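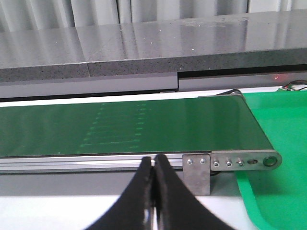 Kids' scooters should not go faster than a kid can run, one reader wrote after my March column, and the folding Galero her son got does 19 miles an hour downhill. I think she has it right. The Galero costs $109 and the slower Perrin costs $97, and most parents I talk to pick the faster one for the extra twelve dollars.

Speed is an easy thing to print on a box. Brakes are harder to sell. The Perrin has a hand brake and a wide deck, and a child of seven can stop it without thinking. Stores in Grurnine keep it on the bottom shelf.

I would like to see top speed limited on anything sold for under-tens. Until then, buy the slow one and a helmet.

Posted 9/6/19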